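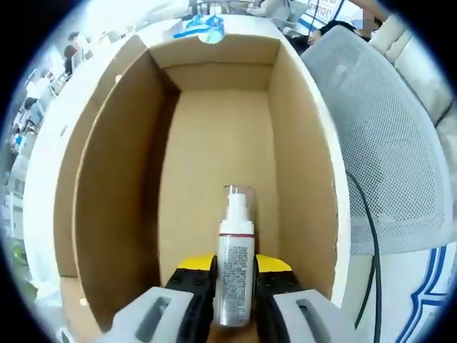 Tempo de leitura: 3 min

Perguntas frequentes sobre o estudo Savolgate

Reunimos nesta página as perguntas que mais recebemos depois da apresentação do método. As respostas foram escritas por Hedvika Bednárik e revistas por Nisha Dhillon. O português não é a nossa língua materna, pedimos compreensão por alguma frase menos natural.

O que é o método Savolgate?
É uma maneira de ensinar a um robô a manipulação de objetos dentro de caixas fundas, a partir de demonstrações feitas com uma pinça de mão. A pessoa segura a pinça, pega no objeto e a câmera montada na pinça grava tudo. Durante a demonstração não há robô. O modelo aprende a partir do vídeo e da trajetória, e só depois é executado no braço.

Por que estudam caixas e não mesas?
Sobre uma mesa livre, a pinça pode chegar de quase todos os lados. Dentro de uma caixa de papelão alta, as paredes limitam o ângulo do punho, e os dedos tapam uma parte do objeto no momento em que ele é agarrado. Um frasco com bomba, em pé, é um bom caso: o corpo é fácil de apertar, mas a cabeça da bomba fica acima dos dedos e pode bater na borda durante a saída.

Quantas demonstrações são necessárias?
Para cada objeto novo gravamos 27 demonstrações. Com 10 o modelo já se aproxima do objeto corretamente, mas fecha os dedos cedo demais com uma frequência que não consideramos aceitável. Não testamos valores intermédios com o cuidado suficiente para os publicar.

Qual é o resultado principal?
O modelo treinado com demonstrações em caixas funciona também sobre a mesa. O contrário não acontece. O modelo treinado somente sobre a mesa inclina a pinça e toca na parede da caixa antes de chegar ao objeto. Para nós esta assimetria é o resultado mais interessante, mais do que a taxa de sucesso.

Qual é o papel da lente?
A lente é de campo muito largo e por isso as linhas retas aparecem curvas e os cantos da imagem ficam escuros. Não corrigimos esta distorção antes do treino. Jamila Wanigasekara comparou as duas opções e a imagem corrigida perdia as bordas da caixa, de que o modelo precisa para estimar a profundidade.

As gravações são feitas em laboratório?
Não. São feitas em escritórios em funcionamento, com pessoas, cadeiras e monitores ao fundo. Usamos 5 salas para o treino e guardamos outras 2 para a avaliação. Quando todas as gravações vinham da mesma sala, o modelo aprendia a orientar-se pelos móveis, o que descobrimos numa segunda-feira, depois que alguém mudou uma mesa de lugar.

Como tratam a imagem das pessoas que aparecem no fundo?
Nas salas de gravação há um aviso na porta, e quem não deseja aparecer pode pedir a exclusão do episódio. Os rostos são desfocados na versão que partilhamos. O desfoque é aplicado antes do treino, para que os nossos números e os números de quem repetir o estudo sejam comparáveis.

O que conta como sucesso?
O objeto tem de sair da caixa e ficar seguro durante 7 segundos, sem que a caixa se desloque. Se a pinça toca na parede mas a caixa não se move, contamos sucesso e anotamos o contacto numa coluna separada. Radoslava Machala faz esta anotação a partir do vídeo, sem saber qual modelo está a ver.

Quais são os limites conhecidos?
Objetos deitados no canto da caixa continuam difíceis, e objetos transparentes também. O estudo inclui um objeto por caixa. Com vários objetos juntos temos somente observações informais e preferimos não as citar.

Posso usar outra pinça?
Sim, desde que a distância entre a câmera e a ponta dos dedos seja medida de novo e introduzida no ficheiro de configuração. A maior parte das mensagens de erro que nos enviam vem deste passo.

Onde peço acesso aos dados?
Escreva a Ľubica Tichý, do grupo Jireš, e indique a instituição e o uso previsto. Os pedidos são lidos uma vez por semana. A próxima versão dos dados está prevista para fevereiro.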